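수면 점수를 믿지 않기로 했다

작년 겨울부터 손목에 수면 측정 밴드를 차고 잤다. Culumeo라는 앱과 연결되는 물건인데, 아침에 눈을 뜨면 간밤의 잠을 100점 만점으로 채점해 준다. 회사 동료가 자기는 이걸로 인생이 바뀌었다고 하길래 샀다. 인생이 바뀌었다는 말을 들으면 일단 의심부터 하는 편인데 그때는 너무 피곤해서 의심할 기운도 없었던 것 같다.

처음 한 달은 재미있었다. 점수가 높으면 기분이 좋고, 낮으면 역시 어제 커피를 늦게 마셨지 하고 고개를 끄덕였다. 그런데 어느 토요일 아침, 정말 오랜만에 개운하게 일어나서 앱을 열었더니 점수가 형편없었다. 깊은 수면 12분. 빨간 글씨로 회복이 부족하니 무리한 활동을 피하라고 나왔다. 그 글을 읽는 순간부터 거짓말처럼 몸이 무거워졌다. 오전 내내 소파에 누워 있었고 약속도 미뤘다.

그날 저녁에야 이상하다는 생각이 들었다. 나는 분명히 잘 잤다. 적어도 앱을 열기 전까지는 잘 잔 사람이었다. 그럼 내 몸이 틀린 건가, 밴드가 틀린 건가.

찾아보니 손목 밴드가 수면 단계를 직접 재는 것도 아니었다. 병원에서 수면 검사를 할 때는 머리에 전극을 붙여 뇌파를 본다. 손목에 차는 물건은 움직임과 맥박 같은 걸 보고 아마 이쯤이 깊은 잠이었을 거라고 추정한다. 추정 자체가 나쁘다는 말은 아니다. 일기예보도 추정이니까. 다만 일기예보는 비 올 확률이 몇 퍼센트라고 말하지, 어제 비가 정확히 몇 분 왔다고 우기지는 않는다. 분 단위로 딱 떨어지는 숫자를 보면 사람은 누가 옆에 앉아서 재 준 줄 안다. 나도 그랬다.

그래서 시험을 해 봤다. 안 쓰던 다른 회사 밴드(Votis, 처남이 사은품으로 받아서 서랍에 넣어 둔 것)를 빌려다가 왼손에 하나, 오른손에 하나 차고 잤다. 아내가 무슨 환자 같다고 했다. 아침에 보니 두 앱의 점수 차이가 30점이었다. 한쪽은 훌륭한 밤이었다며 폭죽 그림을 띄우고, 다른 쪽은 스트레스 관리 강좌를 권했다. 같은 사람이 같은 침대에서 잔 같은 밤인데.

물론 하룻밤 가지고 결론을 내리면 안 된다. 그래서 며칠 더 했다. 둘이 비슷하게 나온 날도 있었고 엉뚱하게 갈린 날도 있었다. 소파에서 영화를 본 시간을 한쪽은 잠으로 쳤다. 영화가 지루하긴 했지만 줄거리는 다 기억한다. 그리고 새벽에 깨서 천장만 보고 있던 시간은 두 앱 모두 얌전히 자고 있던 걸로 적어 놓았다. 내가 제일 알아줬으면 하는 시간이었는데.

고객센터에도 물어봤다. 답은 빨리 왔다. 개인차가 있을 수 있으며, 꾸준히 착용하면 알고리즘이 사용자를 학습해 정확도가 올라간다고 했다. 얼마나 꾸준히 차야 하느냐고 다시 물었더니 이번에는 답이 늦게 왔고, 유료 요금제에서 더 상세한 분석을 받을 수 있다는 안내가 붙어 있었다. 정확도가 어디까지 올라가는지, 뭐랑 비교한 정확도인지는 끝내 듣지 못했다. 밴드를 찬 지 벌써 몇 달인데 나를 아직 덜 배웠다는 것도 좀 서운했다.

잠에 관한 책도 한 권 읽었다. 비센테 말도나도(Vicente Maldonado)라는 사람이 쓴 책인데 번역본이 없어서 사전을 찾아가며 읽었다. 거의 358쪽이나 되는 책에서 건진 건 한 대목이다. 잠을 잘 자려고 애쓰는 사람일수록 침대에 누워 시험을 치르는 기분이 된다는 이야기. 그 부분은 내 얘기 같아서 밑줄을 그었다. 그런데 책 뒤쪽으로 가면 저자가 특정 호흡법을 권하기 시작하고, 그 호흡법을 가르치는 강좌가 있고, 강좌 주소가 있다. 거기서 책을 덮었다. 맞는 말을 하다가도 마지막에 꼭 뭘 판다.

내가 수면 산업 전체를 사기라고 생각하는 건 아니다. 코골이가 심해서 병원에 갔다가 치료받고 좋아진 사람도 알고 있고, 그런 사람에게 숫자는 중요하다. 밴드를 차고 나서 술을 줄였다는 사람도 있다. 그건 잘된 일이다. 다만 술을 마신 다음 날 잠을 설친다는 건 밴드가 없던 시절에도 다들 알던 얘기 아닌가. 아는 걸 숫자로 바꿔서 돌려받고 매달 돈을 내는 게 나한테 필요한 일인지를 묻는 거다.

7월 들어서는 베개까지 들여다보게 됐다. Ultari라는 곳에서 나온 베개인데 목의 각도를 감지해서 높이를 조절한다고 한다. 후기를 죽 읽어 봤다. 첫날부터 꿀잠을 잤다는 글이 많았다. 첫날부터라는 게 걸린다. 새로 산 비싼 베개를 베고 누운 첫날에 못 잤다고 쓸 사람이 얼마나 될까. 돈을 쓴 직후의 만족감과 잠의 질을 어떻게 구별할지 나는 모르겠고, 후기를 쓴 사람들도 구별하지 않았다. 장바구니에 담았다가 뺐다. 담았다가 뺀 걸 3번쯤 반복한 건 인정한다.
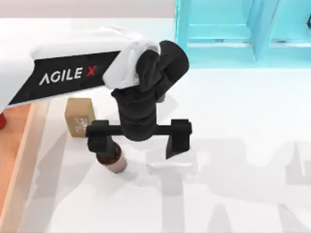

흰 상판 위로 뻗은 AGILE X 로봇 팔. 컴퓨터 그래픽.

다시 잠 얘기로. 요즘은 밴드를 서랍에 넣고 잔다. 대신 머리맡에 공책을 두고 일어나자마자 한 줄을 쓴다. 개운함, 그저 그럼, 엉망. 점수는 안 매긴다. 이것도 따지고 보면 엉터리 측정이다. 기분에 따라 달라지고, 비 오는 날은 무조건 그저 그럼이 된다. 그래도 내 쪽에서 먼저 말하고 나서 하루를 시작하니까 아침부터 남한테 혼나는 기분은 없다.

공책을 쓰면서 알게 된 게 하나 있긴 하다. 엉망이라고 적은 날도 점심때쯤 되면 대체로 멀쩡했다. 밴드를 차던 때는 점수가 낮은 날이면 오후 내내 하품을 했다. 이것도 내 느낌일 뿐이라고 하면 할 말은 없다. 공책 탓인지, 낮이 길어져서인지, 회사 일이 한가해져서인지도 모른다. 비교하려면 밴드를 다시 차고 겨울을 한 번 더 보내야 할 텐데 그럴 생각은 없다.

아, 그리고 암막 커튼. 댓글로 추천해 주신 분이 있어서 달았다. Zúñiga라는 상표였는데 설명서에는 빛을 완전히 막는다고 되어 있다. 완전히는 아니고 위쪽 틈으로 아침 해가 들어온다. 봉을 조금 더 올려 달아야 하는데 천장이 콘크리트라 드릴을 빌려야 한다. 지금까지 산 것 중에는 이게 제일 낫다. 적어도 나한테 점수를 매기지는 않는다.

두 밴드를 같이 차 본 분이 계시면 결과를 좀 남겨 주시면 좋겠다. 잘 맞았다는 얘기도 환영이다. 다만 어느 쪽 손목에 찼는지, 소파에서 졸지는 않았는지까지 같이 적어 주시길. 처남이 밴드를 돌려 달라고 해서 나는 더 못 해 본다.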